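4.2 Collecting the demonstrations

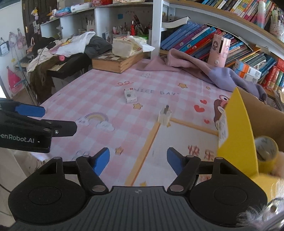

Figure 3. Hand-held grippers over a home table during the tidying task. The cardboard box is at the right.

I should say first that I wrote this part of the paper because I did most of the fiddly bits, so it comes with my opinions attached. Our club at Kutley had 65 pupils on the books in June, and we wanted every one of them to have a go at teaching a robot something dull and useful. We picked tidying a table. Vaughn Calloway wanted chess openings (he still does!), but tidying won the vote.

The rule for a good run was simple. You start with both grippers open, pick up one small thing, move it to where it belongs and open the fingers again before you back away. We set a target of 800 runs and got there in the last week of term, mostly thanks to Amarachi Odukoya, who would do one more set while the rest of us were putting our coats on.

We argued a lot about the tablecloth. Tamunoemi Edet thought a plain one would make life easier for the model, and she was probably right, but real tables have hearts and stars and cartoon characters printed on them, and I didn't want a robot that only worked on grey felt. So the busy cloth in Figure 3 stayed - and so did the bookshelves and the clothes behind it. Anything small and white was a favourite of mine for the task, like the little cube-shaped box just under the "NICE DAY" lettering, as you have to come in quite low and straight to get both blue pads on it.

We threw out 300 runs in the end. Most went because the person holding the gripper changed their mind halfway, and you can see that in the path as a sort of wobble. A few went because I had saved them under the wrong name, sorry. Cauã Cavalcanti checked everything I had kept and disagreed with me on a fair number of them, so we sat down together and watched those again until we agreed.

Left-handed pupils gave us noticeably different paths, with the approach swinging in from the other side. We kept all of those. Section 4.3 looks at whether mixing them in made any difference to training.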